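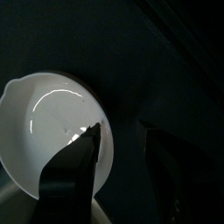 Bowls and pouring, June, bench 2

Started 10.15, late because the sink was full again. Whoever had the plaster out please scrape BEFORE rinsing, the trap will not take much more.

Job today: pick one mixing bowl for the slip tests so we stop swapping between four different ones and then wondering why the batches don't match. Going with the white round one with the little spout. Glazed inside, pale, easy to see if there's anything left in it. The steel one from Hamel is fine for weighing but hopeless for pouring, no lip, runs straight down the outside and onto the scales.

Speck on the inside wall, plus a smaller dark dot higher up near the right end of the curved highlight. Not sure if that's dirt or a pinhole in the glaze. Try a fingernail first, then the soft pad. If it's a pinhole the bowl is still OK for water and slip but NOT for the stain tests, it will hold colour. Write the answer here when someone has checked: ........

Glare off the glaze is a nuisance for judging the level. Reflections sit right where you want to look. Turn the bench lamp to the wall, or look from the spout side.

Pour test, water only
2000 g water, Fesaten jug to bowl, bowl back to jug, over the tray.
First go – slow tilt, dribbled back under the lip for the last bit. Lost 4 g to the tray.
Second go – quicker tilt and a sharp stop. Cleaner. Tray nearly dry, didn't bother weighing.
So: commit to the pour, don't creep up on it. Same as with the Arnix bowl last month, which had a much worse spout than this.

Slip
Mixed a half batch, sieved twice. Left to stand until after lunch, around 40 mins. Thicker than I'd like, came off the spout in a fat ribbon and then a blob. Added a splash of water (should of measured it, didn't). Better after that. Skin forms quickly on the wall of the bowl above the slip line so scrape down with the rubber kidney every time, not the metal one, it'll mark the glaze.

Findside want the test tiles glazed both sides, which nobody mentioned until this morning. Means dipping, means a deeper bowl than this for the big tiles. Small ones should go in at a slant. Check widths before mixing the full lot.

To do
– label the bowl underneath, pencil won't stay, use the paint pen
– order sieve mesh, the old one has a tear near the edge
– find the lid that fits, or a plate
– proper water weight for the thinned slip, redo from scratch
– tray wants a wipe, there's old slip in teh corners

Stopped 3.40. Rest of the slip is in the lidded tub on the bottom shelf, stir before use.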